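Who was the original Nurse Halina on Hanedon, and did she leave or was she fired?

Asked by Trevor Pearce in TV & Celebrities
November 19, 2022

My wife and I are working our way through Hanedon from the start, on the free channel with the ads for walk-in tubs. We just finished season two. Nurse Halina goes upstairs to lie down with a headache in the last episode, and when season three opens she comes back down and she is a completely different woman. Different height, different hair, different accent. Her husband kisses her and asks if she's feeling better.
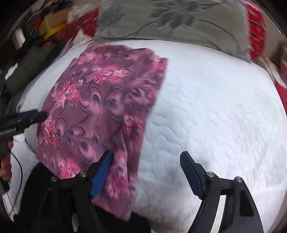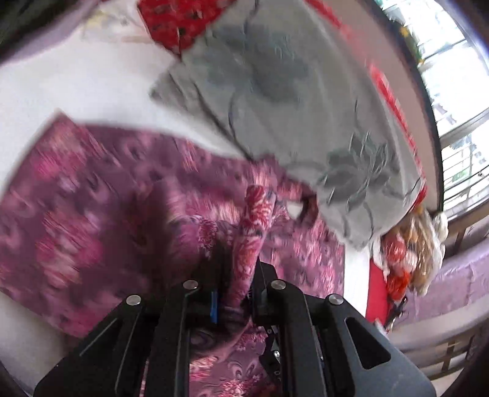
The credits for the first two seasons say Krystyna Adamczyk. I tried looking her up and got one of those biography sites that told me she is "an actress known for her role as an actress," that her net worth is under review, and that she may or may not be dating someone. It gave her height twice and the two didn't match. Nothing about why she left the show.

So what I want to know:

Was she fired or did she quit?
Has she been in anything since?
Is it true she was married to the guy who plays Dr. Sadowski? My wife says yes. I say she is thinking of the characters. There is a dinner riding on this.

Please no spoilers past the first episode of season three. I already had the elevator thing ruined for me by a thumbnail.

3 answers

Answer from Lena Zieliński
Marked as best answer

She quit, or to be fair to everybody, her contract ran out and neither side was in a big hurry to pick up the phone.

The first two seasons were made for very little money. Adamczyk had signed a two-year deal before the pilot, when she was a stage actress with one commercial to her name and the show was supposed to be about the hospital. By the middle of season two it had become a show about Dr. Sadowski's feelings, and Halina was down to holding clipboards and saying "Doctor, you should sleep." She gave an interview to a theater podcast a couple of years later where she said she had been paid 3,500 an episode the first year and got the same the second year, when the show was on the side of buses. She didn't sound angry. She sounded like somebody telling you about a bad apartment.

The production company said at the time it was "a scheduling matter," and there was a scheduling matter, in that she had accepted a play that opened in February and the season three shoot started the same month. Which of those came first depends on who's talking. I've read both versions and I lean toward hers, mostly since the replacement was announced suspiciously fast for people who had been caught off guard.

As for what she's done since, quite a bit, though you have to go looking. She did four years with a repertory company, then a movie called Plukico where she plays a ferry inspector and is the best thing in it by a wide margin (the competition is mainly the ferry). She also does audiobooks. If you've ever listened to the Skelturex mysteries, that's her, doing every single one of the suspects, including the twins.

Marriage: you win the dinner, sort of. She was never married to Konrad Lis, who plays Sadowski. They dated for most of season one, before the show made their characters a couple, and had broken up by the time it got around to it. Go back and watch the rooftop proposal with that in mind. Those are two people waiting for lunch.

So your wife is wrong about the wedding but there was something there to be wrong about. I'd split the check.

No spoilers, but stick with the new Halina. She gets better around the time they stop making her do the headache.

Answer from Crescencio Gallegos

FIRED. everybody who watched it when it aired knows this. there was a fight on set with one of the producers over the fainting scene and she walked off and they had to finish the episode with the back of somebody else's head. you can see it in the finale, the shot in the stairwell, that is not her hair

also her net worth is 2,000,000 i saw it on a site

Comments on this answer:

Lena Zieliński: The stairwell shot is a double, yes. She had the flu that week and has talked about it. Also if she walked off the set, she walked back on, because she's in the final scene, talking, from the front.

Crescencio Gallegos: thats what they want you to think

Lena Zieliński: Who?

Crescencio Gallegos: the network

Trevor Pearce: I appreciate both answers but I did see the final scene and she is definitely facing forward.

Answer from a former member

I can't speak to the contract but I can tell you about those biography sites, having written for one for a summer. We got a list of names in the morning and had to turn in 20 profiles by the end of the day. Nobody gave us any information about the people. If there was nothing on a person's love life, you wrote that they preferred to keep it private. If there was nothing on their money, you put down a figure that sounded like it belonged to an actor and moved on. I once did a profile of a man who had been dead since before television and reported that he was currently single.

My guess is the two heights came from two different writers and the page got merged. The one in inches is usually lifted from an old agency sheet, so I'd go with that and take a little off.

For cast stuff on older shows, go to the end credits and then to interviews the person gave where you can hear their voice. The fan wiki for Hanedon is decent too. It has a page for all 124 episodes and whoever keeps it up is strict about sources, to the point that the page for the elevator episode has a longer footnote section than plot summary. Don't click that one yet, obviously.

Follow-up from Trevor Pearce

Thanks, all. I read Lena's answer out loud and my wife's position is now that dating for most of a season is "basically married" in television terms. We watched the rooftop scene again and she had to admit he checks his watch.

We're three episodes into the new Halina. She had another headache last night.

Dinner is still under negotiation. I've marked Lena's as best.

This question has been closed to new answers.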